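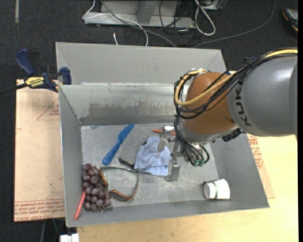
Rasha Bitar wanted to know why anybody would pay for an arm that size to pick up stuff a kid can pick up, and she asked it before we even had our coats off. Fair question. Issa said write it down, so it is question 1 on our sheet.

Visit report, group 4
Tamer Kanaan, Issa Rawashdeh, Rasha Bitar, Afaf Fakhoury
Open day at the Plascombe lab, January 2018

What we went for

Our project is sorting. Small gripper, small belt, blocks of one shape. Wanted to see how people do it when the things are not all one shape. Plascombe has an open day for schools and anyone else who signs up, 4 stations, you get 45 minutes at each if you want it. We spent ours at two of them and skipped the welding one completely.

Station 1, picking from a bin

Main one for us. KUKA arm, metal gripper with two fingers, big metal bin with mixed stuff in it. Grapes, a cup on its side, glasses, a blue plastic knife, a light blue cloth. The man running it was Lakmal Siriwardena. He talked fast and we did not get all of it.

Notes from his talk, cleaned up by Afaf:

They call the picking program Ivura. It looks at the bin, makes a list of possible grabs, scores them, tries the best one. If the grab misses it looks again and makes a new list. It does not need to know the name of the thing. Tamer asked twice about this because our own plan starts with naming the block first. Lakmal said naming is useful if you have to put the thing somewhere particular, but for just emptying the bin you can skip it.

Soft things vs hard things. Cloth has no real edge so the score is mostly about where there is a fold to pinch. Grapes are bad becuase squeezing harder does not help. Glasses are bad in a differnt way, thin arms, lots of gaps, and a camera has trouble with clear lenses.

Flat gray things on a gray floor. Rasha's question, and a good one. He said yes, low contrast is a problem, and the depth reading is noisy when something is nearly as flat as the floor. Same thing we had with our gray blocks on the gray belt!! We should just paint the belt.

The walls. The bin has sloping sides, so the arm has to plan for the wrist as well as the fingers. A grab can be perfect for the object and still no good if the wrist would hit a wall. We had not thought about this at all, our tray has sides 30 mm high and we only ever measured the fingers.

Cables. They run along the outside of the arm and loop out around the joint. Issa asked if they catch. Answer was you leave enough slack for the worst bend and then limit the joints in software so it never goes past that. Ours are taped down flat. Probably why the plug keeps coming out on the left turn.

Station 2, the Fan

Fan is the name of a feeder, it spreads parts out on a plate before the arm gets them. Short visit, loud. Sheet on the wall said 244 parts in the test set. Did not get the cycle time, Tamer thought Issa had it and Issa thought Tamer had it.

Rasha's question 1

The answer we got: you pay for reach and for doing the same move again in the same place. A small arm would lift a cup fine. Rasha is still not convinced and wants it in the report that she is not convinced.

What we change on our project

Paint belt, dark color. Afaf has the paint.
Re-measure clearance with the wrist included, all sides of the tray.
Slack loop on the motor cable, joint limit on the left turn.
Score more than one grab. Right now the code tries one and stops. Tamer says two evenings, so probably more.
Drop the naming step? Not agreed yet. Issa says keep, we need it for the Pernby task because that one has two drop boxes.

Still to do before March

Email Lakmal for the cycle time and ask if we can get the slides. Redo the drawing of the tray. Second test run with the painted belt, same blocks as the first run so we can compare. Afaf has the sign up sheet and the bus receipts.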